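Jarkitz Sink & Plates

A small collection about one everyday corner of the kitchen: the stretch of counter where plates move between the dishwasher and the rack in the sink. If you have ever stood there with a plate in each hand wondering which slot to use, you'll feel right at home!

What's in it

114 short clips and 131 stills, all from the same kitchen. The set grew out of Romomex, our older collection of cupboards and drawers, which had plenty of shelves and not a single sink. We missed the sink. Sinks are great: shiny, deep, full of reflections, and always busy.

The things you'll meet most often:

- a white glossy countertop
- a stainless steel sink with a chrome faucet
- a dark dish rack that sits in the sink cutout, toward the right
- round, light-colored plates, nearly always on edge
- a dishwasher with a wire rack

The plates are the stars. Seen flat they're a big easy circle, seen on edge they shrink to a thin bright line, and between those two you get every kind of oval (we could look at them all day, and during labeling we pretty much did).

Sample stills
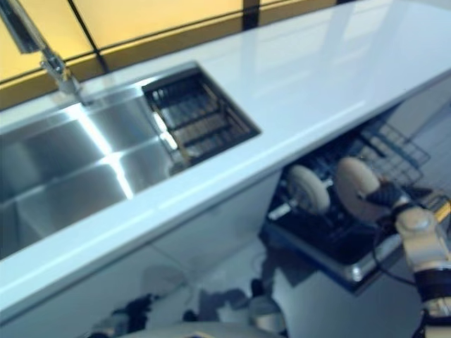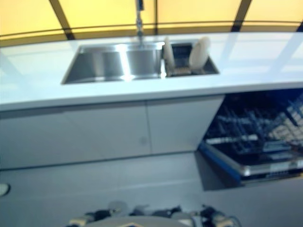
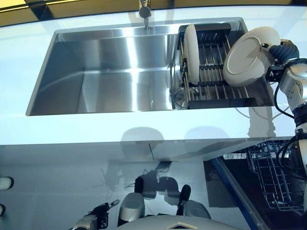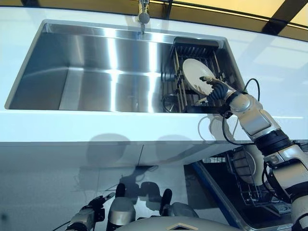

Same kitchen and same sink in all four.

Questions

Why is a plate on edge labeled "standing" even when it leans?

A plate in a rack nearly always leans a little, so we kept one label for any plate resting on its rim in a slot. "Flat" is used only when the plate rests on its base. If you need the lean itself, there's an angle column in plates.csv.

Labels

Each still has a row per plate in plates.csv, with these columns:

still: number of the still
place: dishwasher, rack, basin, counter, or held
pose: standing or flat
angle: lean in degrees, blank if we couldn't judge it
hidden: none, part, or most

A plate that is touching a rack slot and also being held gets "held". We went back and forth on this one, and older copies of the file have it the other way. If your copy has no "hidden" column, it's an older one, so please grab the new version.

41 stills are marked "soft" in notes.txt for blur. They're still in the set and still labeled. Rims are hard to place in those, so skip them if you need tight outlines.

Known gaps

Hardly any bowls, and no pots yet. Glasses were left out after a few tries. Reflections on the steel and on the cabinet fronts are not labeled. The tall cupboard from Romomex doesn't appear here at all.

Using it

Unzip everything into one folder and keep the names as they are. The Nellix viewer opens the folder directly and draws the place labels next to each plate, and any spreadsheet program will open the CSV.

Changes

March: added the "hidden" column, changed the rule for held plates, fixed two swapped rows near the end of the file.

Next up is a bowls set, and we can't wait to get going on it!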